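Stirnbridge Play & Learn Kitchens — list archive
Home | Threads | Authors | Search | Subscribe | Log in

We use cookies to keep you logged in and to remember your reading settings. By continuing you accept this.

Message 386
Subject: Re: Real things or pretend things on the counter?
To: the list

Jean Jardine wrote:

> We are redoing the practice kitchen at Hurach in August and I would like
> to hear from anyone who has mixed real kitchen things with pretend food.
> Ours has been all plastic until now, and the older children have stopped
> taking it seriously. They can tell a plastic toaster from a real one and
> they want the real one.
>
> Questions:
> - Does plush food hold up, or should I buy the hard kind?
> - What do you do about packets and boxes? Ours get crushed.
> - Has anyone put in a towel bar, and what did you put behind it?
> - How do you get it all put away at the end? We have one cupboard, 119 cm
> wide, and it is never enough.
>
> I have $40 left for small items and no budget for furniture.
>
> Jean

Jean, we went over to a mix at Ternero last year and I would not go back to all plastic. I'll take your questions in order after the pictures. The plate and the fruit are in the first and the last, and the towel bar and board are in the two between.

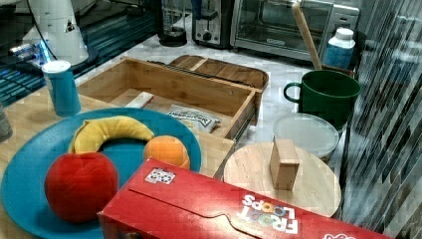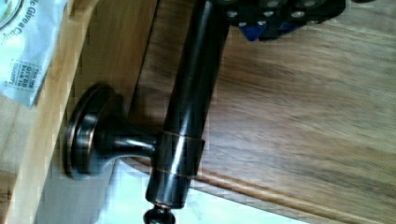
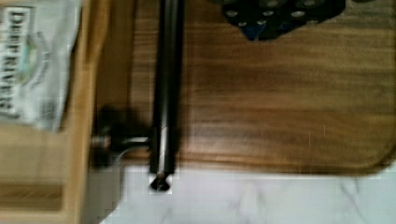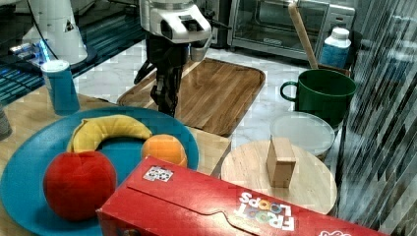 Plush or hard. Buy plush. We had a hard set before, and the hollow pieces split along the seam when someone stood on them. The plush ones go in the wash inside a pillowcase, on cool, and dry overnight. They lose a little shape each time, but a banana is still a banana. The one complaint I have is that they pick up lint, so don't store them with dish towels. We bought banana, apple and orange and stopped there. More fruit does not get more play. What does get more play is giving the fruit somewhere to go, and for that a big plate works better than a bowl. With a bowl, the children tip everything in and they are done. With a plate, they have to place each piece, and they start moving things over to make room. Get the widest plate you can find secondhand.

Packets and boxes. Real ones, empty or nearly empty, and accept that they are going to get crushed. Cereal boxes last longest. I tape the bottom flaps from the inside and leave the top flap working, so it can be tucked in and opened again. I tried filling one with crumpled newspaper to keep it square and it helped for a few weeks. Snack packets don't last at all and I no longer try. Ask families to bring them in, wipe them out and check the allergen list before they go in the room. We don't take anything that held nuts, even if it has been washed.

You didn't ask about appliances but I'll say it anyway. A real toaster or toaster oven is fine on the back of the counter if there is no power to it. We keep the plugs for that wall switched off at the panel during sessions, and an adult checks before the children come in. Don't rely on telling them not to press the lever, they will press the lever. A French press is a nice thing to pour from, but it's glass, so I would only have one out with the older group and an adult at the counter. With the under-fives I would go for a mug and a wooden spoon. Those two get used more than anything else we own. The mug should be heavier than you think, or it tips when the spoon is left standing in it.

Towel bar. We were given ours, a dark bronze one, and I like it much better than the white plastic rail we had. The finish shows fingerprints under a strong light but they come off with a dry cloth. Do not use a spray cleaner on an oil-rubbed finish. I did that on the old bathroom one at home and it went patchy.

As for what goes behind it, I would use wood, and a good solid piece. A screw into plasterboard won't stand up to a child hanging on the bar, and they all hang on the bar. The plan I'd follow is to fix a board to the studs first and then the bar to the board. Pre-drill, go slowly, and put a bit of masking tape where the drill bit lands so it doesn't wander along the grain. An old cutting board is a cheap way to get a piece of nice wood that size. A few knife marks don't matter. If it's been oiled, wipe it down with a little dish soap and let it dry for a day or two before you put glue or varnish on it.

Height is the thing people get wrong. Ask the smallest child in the group to reach for it and mark the wall there, then go up by a hand. If it's too low the towel ends up on the floor and gets walked on.

Putting away. We had the same trouble with one cupboard, and what fixed it was open boxes and trays out on the counter, with nothing that has to be stacked. A wooden tray with a divider down the middle is good for this. The children sort into it without being told much, one kind of thing on each side. A plain wooden drawer without its chest does the same job, and you can often find one for nothing when somebody is throwing out furniture. Sand the front edge. Round containers with lids are harder for small hands than they look, so leave the lids half on until the children have the knack of it.

We allow ten minutes at the end. We used to allow five and it always turned into the adults doing it. I also stopped correcting where things go, unless it's the glass. If the fruit ends up in the tray and the packet ends up on the plate, then that's where they are next time.

On your $40: I would spend it on the fruit and the plate, and whatever is left on a decent canister with a lid that fits. Everything else people will give you if you ask — the Shearer group got three toasters in one week and had to turn two away.

If you want the drill sizes for the bar, write to me off list. I'm there Tuesday mornings and can look at what we bought.

Pat
Ternero playroom

Recent threads
- Washing plush without losing the stuffing
- Secondhand trays, where to look
- Re: Lids that small hands can manage
- Stools or steps at the counter?
- Shearer: two toasters free to collect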